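How to Get Scuff Marks Off a Light Wood Table

Pale tabletops show everything. Dark ones hide a dragged chair leg or a smear of pencil for months, but a beige or cream surface gives it away from across the room. Most of these marks sit on top of the finish and will come off with things you already have in the house.

These steps are for an indoor table with a matte or satin finish, either solid wood or veneer. They are not for oiled or waxed tables, which need their own products, and they are not for high gloss, where any rubbing shows.

What you need

Two soft cotton cloths, old T-shirts are fine
Dish soap
Warm water
A white vinyl eraser
Baking soda
Mineral spirits (only if the rest fails)

Before you start

Clear the table and wipe off the crumbs with a dry cloth. Grit under a cleaning cloth will scratch the finish.

Run a fingernail lightly across the mark. If the nail slides over it and you feel nothing, or you feel a slight ridge, it is probably material left on the surface. If the nail drops into a groove, you have a scratch, and cleaning will only remove the dirt inside it. See the section on scratches at the end.

Pick a test spot at the back corner or near the edge. Try each method there first and let it dry before you move to the mark itself.

Step 1: Soap and water

Put a few drops of dish soap in a bowl of warm water. Dip one cloth and wring it out until it no longer drips. Wipe with the grain, using light pressure, and dry right away with the second cloth. Do not leave water standing on veneer, especially near the edges.

Look at the table from a low angle with a window or lamp on the far side. Grease and old soap film show up as dull patches. If you see those, go over the whole top once more before deciding what is left.
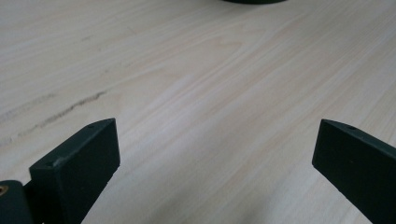 Telling a mark from the grain is the next job, and on a light top it takes a minute. Grain keeps going: the lines run in the same general direction, and where they curve into long arches the lines beside them curve too. A scuff has its own color and breaks up along its length, like the long charcoal streak on this top. Check near the dark one for fainter grey smudges as well. They are easy to miss, and it is annoying to find them after you have put everything away.

Step 2: The eraser

Rub the mark with a clean white vinyl eraser. Use short strokes along the grain and brush the crumbs off as you go. Pencil and shoe rubber usually lift this way. Do not use a pink eraser, which can leave color behind, and do not use one with a gritty end made for ink.

I use a Prollitura block because it is wide enough to hold flat. Any plain white one will do.

Step 3: Baking soda paste

If there is still a shadow, mix a teaspoon of baking soda with enough water to make a thin paste. Put a little on a damp cloth and rub for a few seconds, then wipe clean and look. Baking soda is a mild abrasive – stop as soon as the mark is gone, or you may end up with a shiny spot on a matte table.

Skip melamine sponges. They work fast, but they take the finish down with the stain.

Step 4: Mineral spirits

Open a window and keep away from any flame. Dampen a corner of a clean cloth, test it on your hidden spot, then wipe the mark two or three times. Follow with the soapy cloth and dry. Lay the used cloth flat outdoors to dry before you throw it out.

If it is a scratch

On a factory-finished veneer top, do not sand. The wood layer is thin and you can go through it quickly. A wax filler stick in a matching shade is safer. Daron and Grorwood both sell light ones. Choose a shade slightly paler than the table, press it into the groove, and buff off the extra with a cloth.

Sanding is only for solid wood that you plan to refinish. Start no coarser than 200 grit and do the whole top, or the patch will take finish differently from the area around it.

Keeping it clean

Put felt pads under lamps, bowls and anything with a rubber base. Lift things when you move them. Replace the pads when they get hard or start to slide off.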